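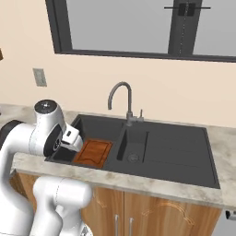 I've been grumpy about simulated kitchens for a few years now, and I'd like to take some of it back.

My complaint used to go like this. A group renders a lovely kitchen, trains an arm to put dishes away in it, reports a big success number, and then we all clap for a robot that has never met a real plate. I said this at a workshop in July, a bit too loudly, and Viorica Moldovan came up to me afterward and asked if I'd read the Skorkmont results past the first table. I hadn't. (I'd read the abstract and looked at the pictures, like everyone else in that room!)

So I went home and read the whole thing, and the part that got me is buried near the back. They trained one policy on 2740 simulated demos, all in kitchens put together with their Pludeo scene builder, and a second policy on just 400 demos from a real arm. Then they ran both on the same real counter, on the same set of pick-up tasks. The real-data policy won, and I was ready to feel smug. But then they mixed the two sets, and the mixed policy got more than 65 percent of the hard picks, which neither of the others came close to.

The hard picks are the ones I care about. Take a cutting board lying flat in the bottom of a sink. If you've never tried to get a two-finger gripper under one, I envy you. The board is too wide to grab across, the wall of the basin is in the way of the wrist, and there's no edge sticking up to pinch. A person just tips it up with a fingertip and doesn't think about it. A robot has to find some trick, like pushing the board against the side until it rides up a little, and you won't see much of that in 400 real demos, for the boring reason that the people driving the arm get tired and start choosing easy objects. I've done that job. By four in the afternoon I'm picking up sponges.

In simulation you can ask for the annoying case over and over – board flat, board tilted, board jammed in a corner – and the computer doesn't sulk. That's the argument that finally worked on me. I don't much care how pretty the countertop is. I care that the awkward stuff shows up in the training set often enough to matter.

Now, I'm still grumpy about some of it. The contact physics is the weak spot. A simulated board slides in a very tidy way, and a real one with a film of dish soap under it does whatever it wants. Bogdan Dobre has been saying for ages that we should report results by contact type instead of by object, and I think he's right. "Succeeded on cutting boards" tells me close to nothing. Did it pinch, drag or pry? The Skorkmont people only split it out for 16 of their tasks, and the prying ones looked pretty rough.

I also wish they'd shown more failures. There's one short clip of the arm hovering over a basin and never committing, and I learned more from it than from the whole results section.

Anyway, my students are getting a different speech from me this year. Build the sim, fill it with the objects your operators avoid, and keep some real data in the mix. And please post the clips where it goes wrong. I'll watch every one of them.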